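Robles Home Help
Home | Browse topics | Ask the community | Unread | Log in

Is leather conditioner worth buying, or is it just a way to sell me a bottle every 6 months?
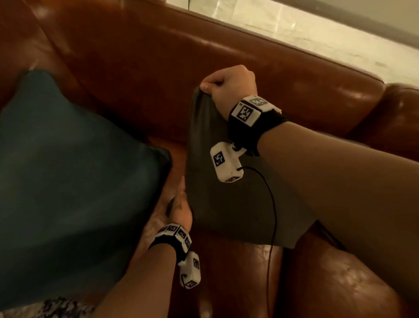
Details from the poster

We have a brown leather couch, secondhand, and it gets a fair amount of daylight. The store where I went looking for a plain cleaner tried very hard to sell me a "care plan" from a brand called Mallilance. Cleaner, conditioner, protector, and a little card to remind you when to do it all again. The salesman told me that untreated leather "dies" within a couple of years. I asked him how it could die when it came off a cow, and he went to get a brochure.

My parents had a leather chair that got wiped with a damp rag now and then and nothing else, and it outlived two carpets. So I'm suspicious. Online it's no better. Every page that says you must condition leather has a shop attached to it.

What I want to know is whether the stuff does anything you can point to, and whether it can do harm. I don't care about the smell. I have not seen any cracking so far. The couch is the smooth, shiny kind and water doesn't soak in when I put a drop on it.

Posted by couchdoubter in January

Teodoro Carrasco

You're right to be suspicious. I did upholstery repair for 18 years and I would say most of the conditioner sold to ordinary households ends up on the rag.

Your water drop test tells you most of what you need. If the drop sits there, you have finished leather, meaning there is a coat of pigment and clear finish on top of the hide. Nearly all family-room couches are made this way. A cream can't get through that coat in any amount worth talking about. It sits on top, makes the surface look richer for an evening, and then picks up dust. I've had couches come in with a gray film on the arms that the owners swore was wear, and it was old conditioner with dirt in it.

Unfinished leather (aniline, nubuck, the kind where a drop leaves a dark spot) is another matter. It does dry out and a light conditioner can help it. Even there, people use far too much.

What wrecks finished leather, going by what I saw on the bench:

- Body oil and hair product on the headrest and arms. It softens the finish until it peels.
- Direct sun. Heat from a radiator or vent close by is nearly as bad.
- Baby wipes, vinegar, saddle soap, furniture polish. Please don't.
- Cheap "bonded" leather, which peels no matter what you do. No bottle fixes that, whatever the label says.

Vacuum the seams with a soft brush. Wipe it with a barely damp cloth, using a drop of mild soap on the spots where heads and hands go, then a second cloth with plain water, then dry it. If the sun hits it, pull it away from the window or use a curtain. I'd skip the care plan and read the small print on any of them before paying. The ones I was sent to inspect had so many exclusions that I wondered what was left to claim for.

One honest point for the other side - a protector coat on a pale couch can make dye transfer from jeans easier to wipe off. Yours is brown, so I wouldn't bother.

marnie_b

I have to disagree, I use Drendura cream on mine every spring and it is still soft after all this time. My sister never did hers and it cracked. You get what you put in. It's 60 dollars for the big tub but it lasts.

Reply from Teodoro Carrasco

Were they the same couch, in the same kind of room? I'm not saying the cream hurt yours. But two couches in two houses don't tell us much, and soft leather was usually soft the day it was bought.

urkamum

Mostly agree with the first answer. I'd add that if you do want to try something, try it underneath or on the back near the floor, and leave it a few days before you decide. Some of those creams darken leather and it doesn't always come back.

Also check the label under the seat. If it says "leather match" then only the parts you touch are leather and the sides and back are vinyl, so you'd be conditioning plastic. I found that out after I'd done the whole thing - twice.

Filed under: Furniture care, Leather, Is it worth it?
Viewed 3099 times

We use cookies to remember your settings and count visits. Accept all | Manage choices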